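February
By the Stunport Magazine science desk

The Slow Blink Over Risbridge

The star doesn't look like much. On a good night in Risbridge, once the lights at the ball field go off, you can find it low in the southwest with a decent pair of binoculars, a plain yellowish dot with a brighter neighbor just above. Most star charts skip it. But every so often it fades, stays faint for a few hours, and then climbs back up again, and the people at the Jakamis observatory have become completely hooked on it.

I drove up on a Tuesday to see why. Within an hour I was hooked too!

What they have is an eclipsing binary, two stars circling each other so closely that even the biggest telescope at Jakamis sees them as a single point. We happen to look at the pair almost edge-on. When the dimmer star slides in front of the brighter one, the light drops. When it moves off, the light returns. Plot the brightness against time and you get a curve with a deep dip, then a shallow one, then the deep one again, and there's a surprising amount packed into those dips. The length of the eclipse tells you how big the stars are compared with their orbit. The depth tells you how their surface brightnesses compare. Add a spectrum, which shows how fast each star is moving toward us or away from us, and you can work out what they weigh. Two stars weighed from a hilltop, with no one leaving their chair. I find that thrilling every time I think about it.

This pair has an extra trick. The deep eclipses have been coming early. The observers first noticed it when the light bottomed out 4 minutes ahead of schedule, and they assumed a clock had slipped. They checked the clock. They swapped the timing unit for the spare. The next eclipse they caught was early as well, by 6 minutes this time, and after that the whole group started rearranging their evenings.

There are a few ways to explain it. Gas could be flowing from one star to the other, which changes the orbit bit by bit. Or there may be a third body out there, too faint to see, swinging the pair toward us and then away, so that the light has a shorter trip on one side and a longer one on the other. The group leans toward the third body (they already call it Sepp, and they get a little defensive if you ask whether it's real). If they're right, the eclipses should stop running early and begin to run late. If gas is the answer, the timing should follow a different pattern, and the curve would probably look a bit lopsided too. 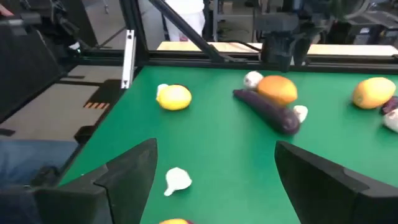

Either way, it takes patience. Clouds ruin a lot of nights, and the moon gets in the way of others. The log at Jakamis now holds over 80 usable runs, each one a long string of exposures taken through the same filter, and each one checked against two comparison stars in the same field that are known to hold steady. I spent a while paging through the older runs and loved them, scruffy notes and all: "dew again," "good until 2," "owl on dome."

The night I visited, the dip started a little after eleven. On the screen it was a row of dots that had been running flat and then began, very gently, to lean downhill. Someone put the kettle on. The dots kept sliding, and the room got quieter, and when they finally leveled out everybody leaned toward the clock together.

Early again. They'll be back on it the next clear night.

Contact the editors | Copyright Stunport Magazine | Back to top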